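Bumix House — room check, linen and beds
Room 200, first floor back. Done after the morning changeover, February
Comments next to each item. OK / action / see note.

Bed first, then everything round it. Same order as last time so the sheets can be compared.

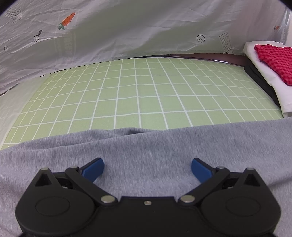
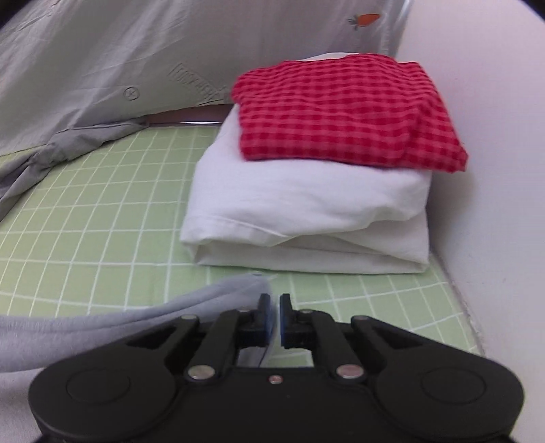

Green check sheet, net, folded stack

1. Bottom sheet — OK. Green with the white grid. No tears found, elastic still good at all four corners. Slight bobbling foot end, leave it.

2. Mattress — action. Label says replace by 2027. Turn it this month, was missed last time. Handles fine, no stains under the protector. Protector itself going thin in the middle, order one.

3. Net / curtain over bed — see note. Checked for holes with a torch, two small ones near the zip, both mended before and both holding. Hem needs to be clear of the floor, it is. Keep well away from the bedside lamp, bulb was 20cm off when I came in, have moved lamp to the shelf. Creased but creases arent a fail.

4. Folded items on bed — OK for now. White one and the red check one both folded, nothing sharp in them, pockets gone through. To go in the drawer before anyone sleeps here. Not on the heater!! This was on the last sheet as well.

5. Grey fleecy thing — action. Care label washed blank so no idea on fire rating. Ask Gromer if it was one of theirs, if not it comes off the bed list.

6. Pillow — OK. Smells clean, no lumps.

7. Bed frame — slats all in, one screw loose head end, tightened. Check again next round. No wobble now.

8. Heater — OK. Kaltent oil one, tag number 1651, tested and in date. Flex not trapped. One metre clear to bedding, measured it.

9. Sockets — action. Double by the door fine. Single behind the bed has a crack in the faceplate, taped off, do not use til changed. Peng extension lead removed from room, too long and coiled under the bed, which is a no.

10. Smoke alarm — OK. Pressed, loud. Battery changed in the autumn.

11. Window — opens, restrictor on, key on hook. Condensation on the sill, wiped, needs airing mornings.

12. Floor and exit — OK. Route to door clear. Rug has its grip mat under. Door closes by itself but slowly, closer wants adjusting.

Outstanding from this room: mattress turn, new protector, grey item query, faceplate, door closer. Faceplate is the urgent one — room stays shut until its done.

Linen budget left is 3000, protector can come out of that.

Next: landing cupboard, same form.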